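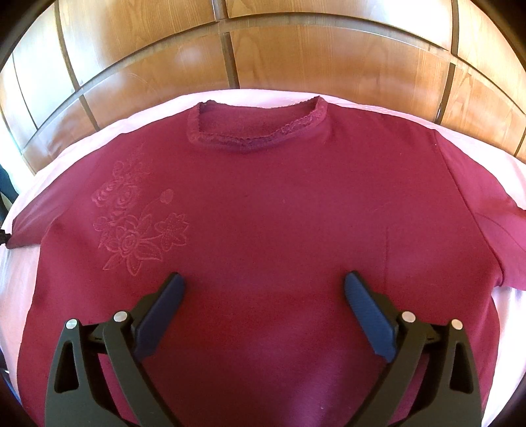

Clothes are the worst thing you can hand a robot, Malathi Sundaram told me on the phone before I'd even opened the box. A mug stays a mug, she said, but a knit top is a different shape every time you look at it. I remember nodding along and thinking, sure, but how hard can it be for me? I've been folding my own laundry since I was a kid. I have opinions about sleeves!

Well. I've now spent a good chunk of my life folding laundry with the Preka, a hand-held gripper that you squeeze like a big pair of kitchen tongs, and I'd like to take back anything smug I was thinking during that call.

The Preka comes from Kornon, a small outfit in McKinnon that rents them out by the month. You get the gripper with its camera, a charger, a padded case and a login for Karari, the software where all your recordings end up. It costs 281 dollars a month, shipping included both ways, and you can send it back whenever you like. The idea is that you do a chore with the gripper in your hand while the camera watches the fingers, and the recordings are used to teach a robot arm wearing the same kind of fingers. You never need a robot in the house. That's a big part of the appeal if, like me, you can barely find room for the ironing board.

Setup took me most of an evening, and I blame the booklet. It's six pages long and two of those are about the case. The pairing step is tucked under a heading called "Care," so I skipped right past it and then spent ages tapping at my phone wondering why nothing was happening. Once I found the right paragraph it was fine. You open and close the jaws slowly a few times, the light goes green, and off you go.

I started with tops, mostly because I had a pile of them. My favorite for this job was a maroon one with a lace trim at the neck and flowers stitched down one side of the chest, laid out flat on a pale pink sheet. It's a nice test because the front has a lot going on up by the shoulder and then it's pretty much plain from there down. Kornon's tips say to spread the garment out and bring the open jaws in over it before you pick an edge, so that the recording starts with a good look at the whole thing. I forgot this constantly. I kept lunging for the hem the way I would with my own fingers, and Karari kept flagging the clip with a little orange triangle and the words "short approach." I came to really dislike that triangle.

The finger pads are the clever bit. They're blue, they come to a rounded tip, and they're soft enough that I never felt I was about to snag the lace. The arms behind them are black, with big triangles cut out of them and shiny silver pins at the joints, and the whole mechanism moves both sides together when you squeeze. It feels good in the hand - smooth, a bit springy, kind of satisfying in a click-a-pen-all-day way. My thumb got sore on the first afternoon and then got used to it.

What I didn't love is picking up one layer. Thin knits want to come up double, front and back together, and there's no fingernail to help you out. You learn to come in low, almost sliding along the sheet, and close the jaws gently. Some days I was great at this. Some days I said things that I hope the microphone didn't catch (there is a microphone, it's off by default, I checked twice).

By the end of the first week I'd switched to smaller things, and that's where I started to enjoy myself. Terry cloth is a joy! It's fuzzy, it has some body, and when you close the tips on a bit of it, it stays closed. After all that slippery knit it felt like somebody had turned the difficulty down. I did a whole run of magenta terry in one sitting with a podcast on and hardly saw the orange triangle at all.

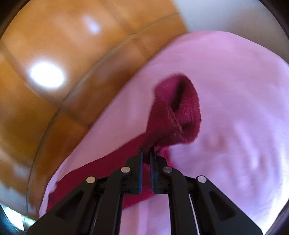

Start with the easy cloth and save the shirts for week two, one renter had written on the Karari message board, and I wish I'd read it sooner. The same renter had a whole thread on lighting, which I'd also recommend. A shiny floor throws glare right back at the camera, and Karari doesn't flag it, so you might not notice until you watch your clips later. I ended up recording in the late afternoon with the blinds half down. Other people there swear by a floor lamp pointed at the ceiling. It's a friendly board, if a little obsessed with socks.

The wide view takes some getting used to as well. Straight lines come out bent when you play a clip back, and the corners go dark. I called Malathi Sundaram again to ask if mine was faulty and she was very patient about it. It's the lens, they're all like that, and the software expects it.

So what do you get for your money? That depends on who you are. If you're a small lab or a hobbyist with an arm of your own, you download your recordings from Karari and train whatever you please. The month includes storage for 3,000 clips, and you'd have to be folding in your sleep to fill that up. If you don't own an arm, there's a service tier where Kornon will train on your clips and run the result on one of theirs, then send you the video. I tried this. It took five working days to come back, and I watched it at the kitchen table with my coffee going cold beside me.

The arm did my terry pieces nicely. A little slow, a little fussy about lining up the edges, but I'd have put them in the drawer. The knit tops were another story. It got the first sleeve over, then grabbed both layers (I know, buddy, I know) and bunched the rest into a sort of dumpling. When I counted up what I'd sent in, I could see why. I'd given it loads of easy cloth and not nearly enough shirts, and half the shirts were flagged.

A few gripes, then. The booklet needs a rewrite and the pairing step needs to be on page one. I'd like a wrist strap. I'd like the Karari app to buzz when a clip gets flagged, so I don't find out after I've done a dozen more the same way. Kornon says a buzz setting is on the list for December, and the strap is "being discussed." And left-handers should know that the trigger is shaped for a right hand. You can use it the other way around, but my left-handed sister tried it for ten minutes and handed it back.

I'm keeping mine for a second month all the same. I've got the shirts sorted into a pile by the window, thick ones on top, and I've asked around for more knits. My neighbor has promised me a bag of old cardigans. Buttons, though. I haven't tried buttons yet.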